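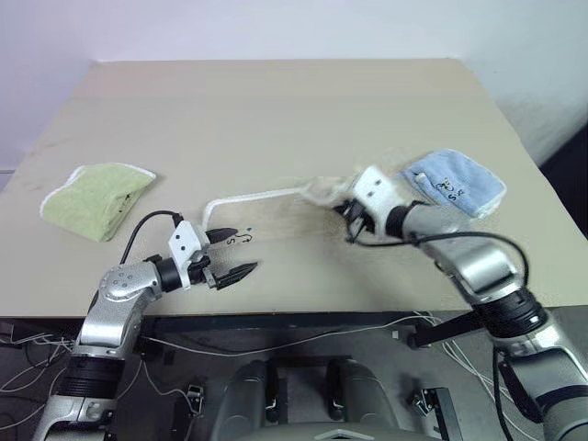 Small folded towels, one light green and one light blue.

2026-02-12

JALLDALE GARDEN TRIALS FINDS LITTLE TO SUPPORT CLAIMS FOR ROOT POWDER

JALLDALE – Gardeners thinking of buying a root powder before tomato season may want to keep their money in their pockets a while longer. Jalldale Garden Trials today released the results of its test of Celliria, the powder sold by Cimer as a way to get seedlings through transplanting "without the sulk."

The trial covered 2,732 seedlings, mostly tomatoes and peppers, with a few beds of zinnias. Half got Celliria in the planting hole at the rate printed on the packet. The other half got plain water and the same compost. All of them went into open beds at the Jalldale grounds and the neighboring Polishchuk Nursery, and none were given shade cloth.

Six weeks after planting, treated and untreated tomatoes were the same height, give or take the width of a pencil. The peppers sulked in both groups. Treated zinnias at Polishchuk bloomed two days earlier than the rest, but those beds also get more morning sun, and we would not pay extra for two days.

Cimer's packaging says the powder has been "proven in 1,000 gardens." We asked which gardens, what was planted in them, and whether any of it was grown without the powder for comparison. We were sent a brochure. It has many quotes from happy customers and no numbers we could check.

Celliria may do something in very poor or sandy soil. Our beds are heavy clay with years of leaf mold dug in, and we did not test anything else. A gardener on sand could fairly say our results don't apply. We saw no harm to any plant, and the powder is easy to spread – though it cakes badly once the packet has been opened.

Jalldale Garden Trials bought all the Celliria used in the test at full retail price. Polishchuk Nursery lent bed space and labor and does not stock the product.

A second planting, on sandy ground, is planned for August. Until then, our advice for transplants is the old advice: water the tray well the night before, plant in the evening, and leave them alone.

Bed maps and weekly height records are available on request from the Jalldale Garden Trials office.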